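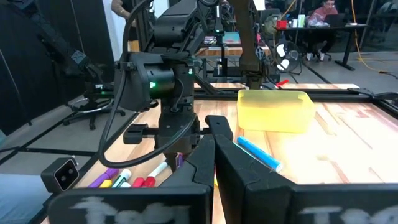
Posted in: Guides & Manuals > Wood Care > Worktables
January – by the Coltuveck Customer Help Desk

Section 4. Oiling your tabletop for the first time

By now your Pliseck worktable should be standing on its own feet, level, with all the bolts snugged down the way we went through in Section 3. If it still rocks a little, please go back and sort that out first. It's much nicer to fiddle with leveling feet before there's oil all over your hands!

The top leaves our shop sanded and bare. We do it that way on purpose, as plenty of our customers like to pick their own finish, and a factory coat would only have to come off again. The steps below are written for Feveo Hardwax Oil, which comes in the accessory box if you ordered the care kit. If you're using something else, follow the label on the can wherever it disagrees with us.

What you'll need

Feveo oil, one can
The white applicator pad from the kit
Three or four clean cotton rags (old T-shirts are wonderful for this)
A soft brush or a vacuum with a brush attachment
Thin gloves
A metal bucket of water with a lid

CAUTION: Rags soaked in oil can heat up and catch fire all by themselves, even hours after you've put them down. Never leave them in a pile or drop them in the trash. Put each one straight into the bucket of water and keep the lid on until you can take them to a disposal site that accepts oily waste.

Putting on the first coat

1. Open a window or two. Pick a day when the room is comfortable and not too damp – a slow Sunday morning is ideal.

2. Clear everything off the top and brush or vacuum the whole surface, going with the grain. Get into the seam along the back edge, where sanding dust loves to hide.

3. Wipe the top with a barely damp rag and let it dry completely. The wood may feel a bit fuzzy afterward. That's normal, and a light pass with fine sandpaper will settle it down. Brush off the dust again when you're done.

4. Put on your gloves. Stir the oil slowly with a flat stick, all the way to the bottom of the can. Please don't shake it, or you'll be chasing bubbles.

5. Pour a small puddle, no bigger than a jar lid, near the middle of the top. Spread it with the pad in long strokes along the grain. Go thin, then go a little thinner.

6. Wait 28 minutes, then wipe off every bit of oil that hasn't soaked in. Look across the surface toward the window to catch any shiny patches you missed.

7. Leave the table alone overnight. A second coat goes on the same way, and usually takes less oil than the first.

NOTE: The color will deepen as the oil goes in, and some boards will warm up more than others. If you'd like a preview, try a dab on the underside first.

NOTE: One can covers 960 square inches with two coats. The large top needs a second can, so do check before you start.

Living with it for the first few weeks

You can set light things on the table the next day, but the finish keeps hardening for a good while. Hold off on wet cups, hot pans and tape until it has fully cured. We'd also ask you not to leave plastic tubs or rubber mats sitting in one spot during that time, as they can leave a dull mark.

If the surface still feels tacky after two days, there was most likely too much oil left behind. Rub it down with a cloth carrying a few drops of fresh oil, wipe it dry, and give it another night. (Yes, that cloth goes in the bucket too.)

For edge repairs and water rings, go on to Section 5. Replacement pads are listed under part number 943.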